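# Erska shared kitchens: progress report, February

Grant line: small equipment and tabletop layout
Sites covered: Taltden, Nautiyal

## 1. Status

Work on the countertop layout is on schedule at Taltden and one step behind at Nautiyal. The purchase phase is closed at both sites. The layout phase is open. Spending to the end of February is within the approved amount, and no transfer between budget lines is requested.

The purpose of the grant remains as stated in the application: to equip each shared kitchen with a small set of tabletop appliances and serving pieces that residents can use without booking the main range. The range at Taltden is in heavy use between 5 and 7 in the evening, and most of the complaints logged last year concerned that period.

## 2. Purchases

Each site received one electric pot, one toaster, and a set of plates and trays. The electric pots were bought with glass lids so that contents can be checked without lifting the lid. Control markings were compared before ordering, and the model with a single dial was preferred over one with a row of push buttons.

The serving pieces are plain apart from the trays. The supplier, Plakarine, had no undecorated cream trays in stock, and the rabbit pattern was accepted at the same unit price. A change to plain white was offered with a longer delivery time and declined.

Packaging was flattened and removed at both sites. Manuals are filed in the top drawer of each kitchen, with a copy held at the Erska office.

## 3. Layout

The layout keeps the two electrical items apart, with the serving pieces between them. This leaves a place to plate food within reach of either appliance. An earlier version had the pot and toaster side by side at one end of the table. It was dropped after a short trial in which two people could not use them at the same time without crossing arms.

The plate is set behind the tray, as seen from the front of the table. The tray stays at the front and is used to carry food to the dining area. Residents are asked to return it to the same place.
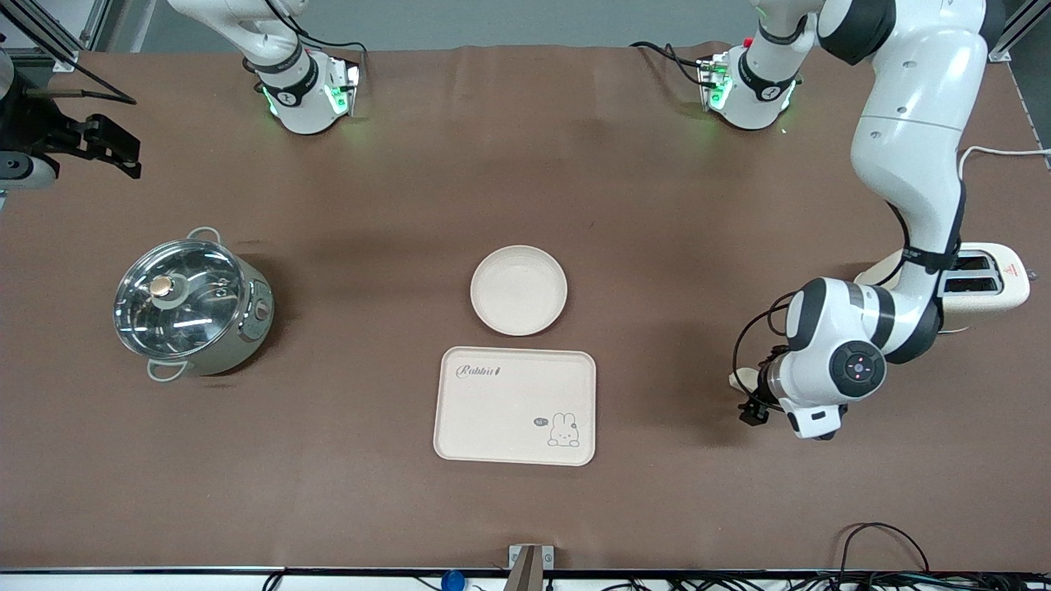
*Figure 1. Tabletop layout: electric pot at left, plate and "Rabbit" tray in the middle, toaster at right.*

Two points in the layout remain open:

- **Toaster cord.** The cord runs out behind the toaster toward the back right of the table. A cord clip is proposed at the rear edge. Cost is minor and can be met from the consumables line.
- **Pot handles.** The pot has a metal loop handle toward the front left and another at the rear. The instruction card will state that the pot is to be switched off and left to cool before it is moved, and that both handles are to be used.

## 4. Instruction cards

Draft text for the cards is complete. Each card covers one appliance and is limited to 10 lines in large type. The toaster card includes crumb removal, which was missing from the first draft. The pot card covers filling, dial settings, and cleaning of the lid.

Printing has not started. The text will be released to the printer once the cord clip position is fixed, as the toaster card refers to it.

## 5. Budget

The approved amount for cards, clips and table protection is 700. No invoices have been received against this line. The appliance line is fully spent and closed.

## 6. Nautiyal

The delay at Nautiyal comes from the wall outlet, which is on the opposite side from the one at Taltden. The layout will need to be mirrored — toaster at left, pot at right — or an outlet added. Mirroring is preferred. It has no cost and does not affect the cards, provided they avoid the words "left" and "right."

## 7. Next steps

1. Fit the cord clip at Taltden and check clearance around the toaster.
2. Set out the mirrored layout at Nautiyal.
3. Release the cards for printing.
4. Report any breakage or missing pieces at both sites with the next return.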